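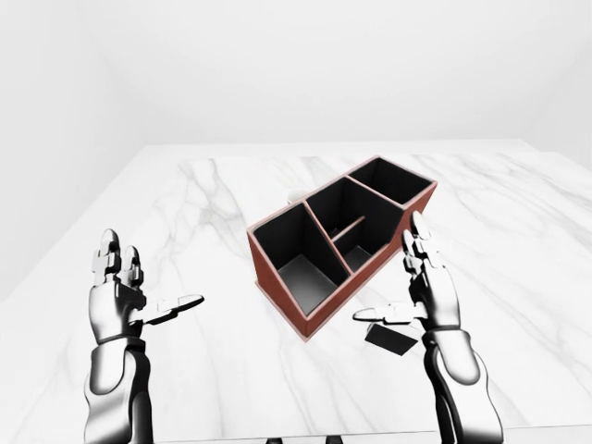 Prorkamness to play 16th hole as par 5 for Dralavis Open

August 5, 2023

The 16th hole at Prorkamness Golf Club will play as a par 5 of 561 yards when the Dralavis Open returns to the course in September, tournament organizers confirmed. The hole was set up as a long par 4 at the previous edition of the event.

The added length comes from a new back tee built over the winter on the north side of Mak Creek. The tee was seeded in the spring and has been closed to members while the turf fills in. It will open for the first practice round and will be used in every round of the championship, according to the setup notes sent to entrants.

From the new tee, players will have to carry the creek on a diagonal line. The shortest carry is on the right, where the fairway then narrows between a cross bunker and a stand of birches. The longer line on the left leaves a flatter stance and a clear view of the green. The previous tee, which sat on the near side of the creek, took the water out of play on the drive. It will stay in use for members and for the pro-am. 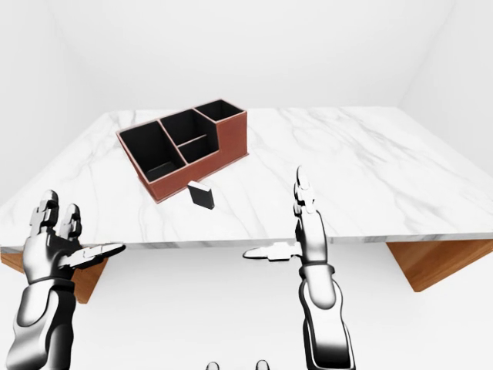 A marble-topped table with wooden supports.

The fairway has also been changed. The landing area has been shifted toward the creek, and the first cut of rough on the left has been removed so that a drive drifting that way can run out into the hazard. The mowing line on the right is unchanged. Organizers said the rough there will be kept at the same height as on the rest of the course and will not be graded in steps.

The green itself was not rebuilt. It is the original surface, narrow at the front and wider at the back, with a ridge running through the middle from left to right. As a par 4 it was often approached with a long iron or a fairway wood, and a large share of the field missed short. The setup notes say the front apron will be cut tighter than before, which should let a running second shot reach the putting surface from the fairway. A ball that stops on the apron can be putted.

Hole locations for the four rounds have been selected but not published. The notes state that the back shelf will be used at least once and that the front section will not be used if the wind is forecast from the west. In that wind the second shot plays straight downwind, and the front of the green falls away from the player.

Titura, the firm that did the construction work, also replaced the drainage in front of the green. The old clay pipes had collapsed in several places, and the low part of the approach stayed soft for days after heavy rain. The new lines empty into the creek below the cart bridge. A layer of sand was added on top of the approach and has been topdressed at intervals through the summer.

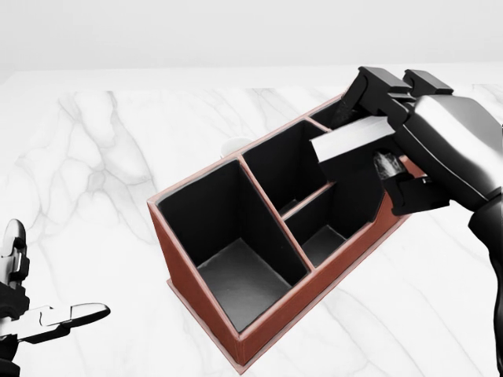
A desk organizer with black-lined compartments.

The change raises the par of the back nine by one stroke. The par of the front nine stays as it was. Scoring records for the course will be kept separately for the two configurations, and the existing tournament record will be listed with a note showing the par at the time. The club's own competition records are not affected, as they are based on the member tees.

A relief area has been marked beside the creek for balls that enter the water short of the landing area. Its location is far enough forward that a player taking relief there can still reach the green in a further two shots. Balls crossing the margin on the left side farther up the hole must be played under the normal penalty area options. The cart bridge is treated as part of the course, and a ball lying on it may be played as it lies or dropped under the local rule printed on the scorecard.

Spectator routing will change as well. The path that used to cross the fairway short of the creek has been closed, and foot traffic will be sent behind the new tee and along the birches to the green. A grandstand on the right of the green has been moved back by one row of seats and turned slightly toward the 17th tee. 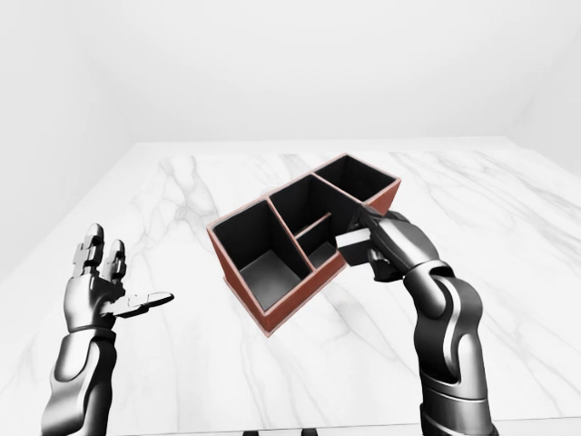

Practice rounds and entry details

The course will close to members on the evening before the first practice round. Entrants may play in groups of up to four during practice and may hit a second ball at the 16th from either tee. Green-reading books must meet the scale limits set out in the entry form, and updated pages for the 16th can be picked up at the registration desk.

Starting times for the opening round will be posted after the entry list closes. Players will go off both the 1st and 10th tees on the opening days and off the 1st tee only after the cut.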